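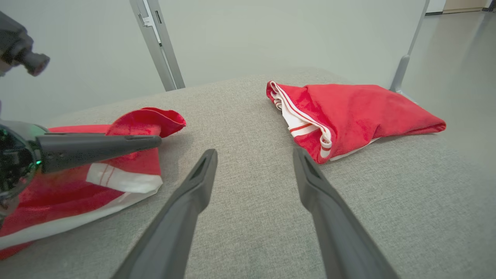
10th March
By Chae-won Yoo

Kadumholm will start picking up used clothing and household fabric at the curb next month, ending a system that left residents to drive their bags to the transfer station on Tak Road.

The town council approved the service Tuesday night. Pickup will be every 14 days, on the same morning as paper and cardboard. There is no extra charge on the utility bill.

Residents threw out 216 tons of fabric with their regular trash last year, according to the public works department. Another 167 tons went to the transfer station.

"Most of what we see in the trash could have been worn again or cut up for rags," said Mal-soon Do, who runs the department. "People just didn't want to make the drive."

Clothes, sheets, towels and curtains will be accepted, including items with holes or worn-out elastic. Everything has to be clean, dry and in a tied bag. Shoes should be tied in pairs. Carpet, pillows and anything with oil or paint on it will still go in the trash.
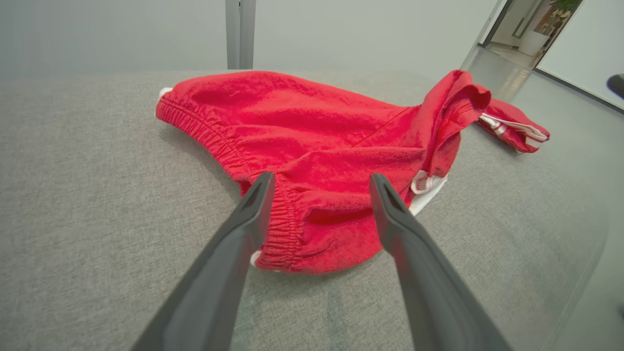

Red sweatpants with elastic at the waist and cuff. Sweatpants are on the list of accepted items.

Sorting will be done by Holavora, which won a contract for 3 years over one other bidder, Drirar. Wearable pieces will be sold, and the rest will go to rag and insulation makers.

Council member In-ho Kong voted against the contract. He said the price was fair but that the town should have asked for a shorter term – one year, with an option to renew.

Bags will be mailed to every household before the first pickup. Apartment buildings with shared bins join the program in October.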